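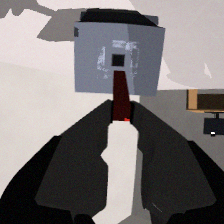

Fununbridge Seed Library
Progress report to the Jafarzadeh Fund
September 17, 2020

We've had a wonderful growing season, and I'm so pleased to be writing this one! When your grant came through in January we had a borrowed shelf at the public library and a shoebox of bean seed. The catalog now lists 371 varieties, nearly all of them grown within the county, and members have taken home 2,003 packets.

Borrowing moved to porch pickup in the spring. We expected a slow patch while people got used to it, but requests doubled in the first month (tomatoes, mostly, and a surprising run on okra). Orders come in through Plendo, which took some fiddling to set up and now works well apart from the waiting list. We still keep that by hand.
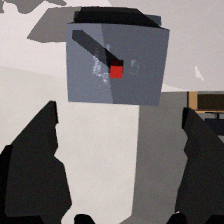

Returns are the part I'm happiest with. So far 73 members have brought back seed they saved themselves, many for the first time. The squash is a weak spot - several batches had crossed, and we've pulled them from lending until we can grow them out. Shirin Hashemi has written a one-page guide to hand pollination, and it goes into every squash packet from next season.

Spending to date is $4,000, all within the lines you approved: packets and labels, two germination trays, a dehumidifier for the storage room and printing. The dehumidifier cost more than planned, so we printed fewer growing guides.

Our fall germination tests start next week with the oldest lettuce and onion seed. We're also talking with the Rultura community garden about a shared plot for the grow-outs, with room for isolating the squash and corn. They've offered us the east beds, and the water hookup is the only thing left to settle. I'll send the test results with the winter report, along with the final figures for printing.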